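Sarthorpe counts its toasters

15 April 2018

The results of Sarthorpe's first household kitchen survey are in, and the town can now say with some confidence that it owns more toasters than it has any use for.

The survey went out with the parish newsletter in the new year and asked residents what was on their worktops, what was in their cupboards and when they had last switched any of it on. The parish council had hoped for 300 replies. It got 717, a better turnout than at the last two council elections, and several people wrote on the back.

Between them, those 717 households own 3,407 small electrical appliances. Kettles and toasters lead the field, as you would expect. After that come the hand blenders, the slow cookers, and a surprisingly large number of machines for making waffles in a town where no café has ever sold one. The waffle makers also topped the list of things "not used in the past year", closely followed by bread makers and anything with the word "spiraliser" on the box.

The figures matter because of the swap shop planned for the old bus office on Stonley Road. The council has set aside £1,000 to get it going, most of which will be spent on electrical safety testing and the rest on shelves. Residents will be able to hand in an unwanted appliance and leave with a different one, which they may then also not use.
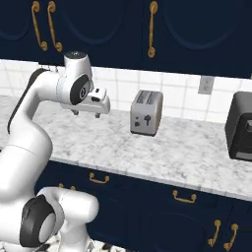
Toasters will be accepted if they have a sound plug and flex and have been emptied of crumbs. The council's notice puts the last part in capitals. Fridges, freezers and microwaves will be turned away, and so will deep-fat fryers, following what the minutes call "a full discussion".

Neighbouring Brivville, which opened a swap shop of its own last year, is understood to have a back room full of foot spas and has offered to share them. Sarthorpe has thanked Brivville for its letter.

The shop is due to open in August, on two mornings a week to begin with. Anyone who missed the survey can still pick up a form at the library, where it is kept beside the box for used batteries.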